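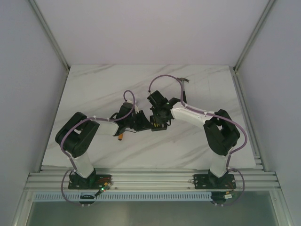
Issue 94 | July 2022

Small boards move to the enclosed bench

Handling of small circuit boards at the Flerport site has moved from the open tables in the main hall to the enclosed bench. The change covers boards for the Irberg meter and spares ordered through the Skaltville store. Larger assemblies stay where they are.

The bench has a pale top with a marble pattern, plain grey-lilac walls at the back and both sides, and aluminium posts at the rear corners. The surface was chosen for contrast. A black board with yellow component markings shows up clearly against it, and so does a dropped screw. The old tables were dark green and scratched, and 60 small parts were written off in February after being swept up with the packing waste.

Boards are now brought over in batches of 310. Each batch keeps its route card until the last board has been boxed, and part batches are not to be mixed. Labels are printed at the store and checked against the card before the batch leaves.
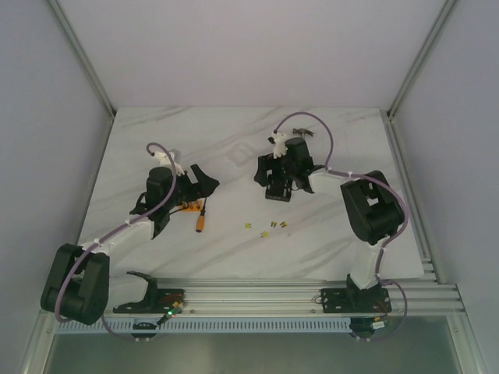 Components and Packing, Flerport

Olanrewaju Briggs, who drew up the new layout, said the top should be kept clear between batches. "Cards, pens and spare labels go on the side trolley. The light surface only helps if it is left bare."

The top is to be wiped with a dry lint-free cloth at the start of each shift. Sprays must not be used. The grey veining can be mistaken for a smear, so staff are asked to check a mark with the cloth before reporting it as damage.

Boxes are the other part of the change. The deep cartons used until now let a small board slide and turn over in transit.
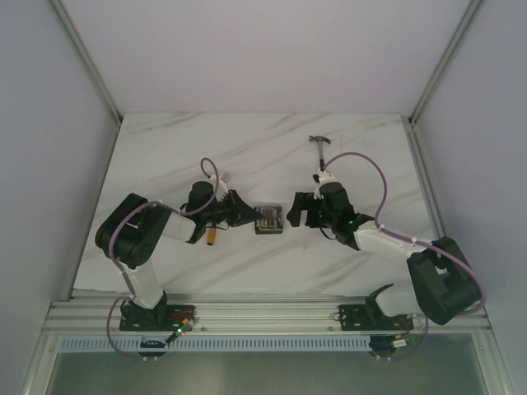 Their replacement is a shallow box supplied by Dương, with an insert cut to the outline of the board. The first delivery was 672 boxes, held on the lower shelf in the Skaltville store. Remaining deep cartons may be used for cable sets only. Requests for inserts in other sizes should be sent to the store with a drawing and the board number.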